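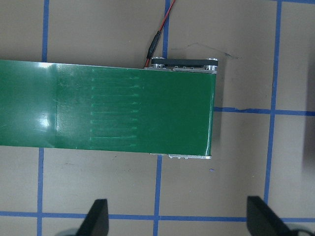 Unit 6: Small belt conveyors and bench layout

Read before the lab. Bring the Murka worksheet.

6.1 Belt surface
Inspect the belt under a raking light. Record the seam, any streaks and any change in tone. Glare on a glossy belt hides fine marks, so look from two sides before writing "clear". A seam that crosses the full width counts as a joint. Streaks are entered separately, with their distance from the seam in millimetres.

6.2 End frame and rail
Check bolt heads at the end frame first, then the screws along the lower rail. Do not tighten anything with the supply on. Twisted red and black leads are to be kept off the belt path.

6.3 Table grid
Tape lines are the datum for all positions. Give column, then row, then offset. A bin that straddles a line is recorded by its centre. Allow 30 mm between bin rim and belt edge. 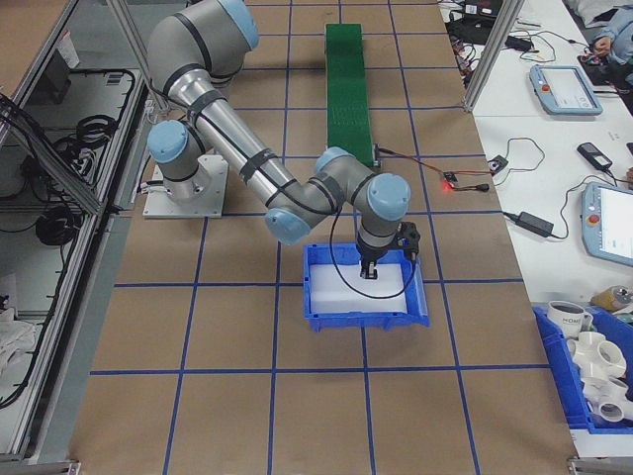 Fig. 6.1 Bench layout with taped grid, green belt and lined blue bin.

6.4 Bin lining
The liner must lie flat to the walls. Replace it if a corner lifts more than 3 mm. Note the liner colour on the sheet, as it affects contrast readings in Unit 7.

Problems 1 to 17 in the Mahasneh notes cover belt tension and tracking. Omit 6. Worksheets are due at the start of the next lab.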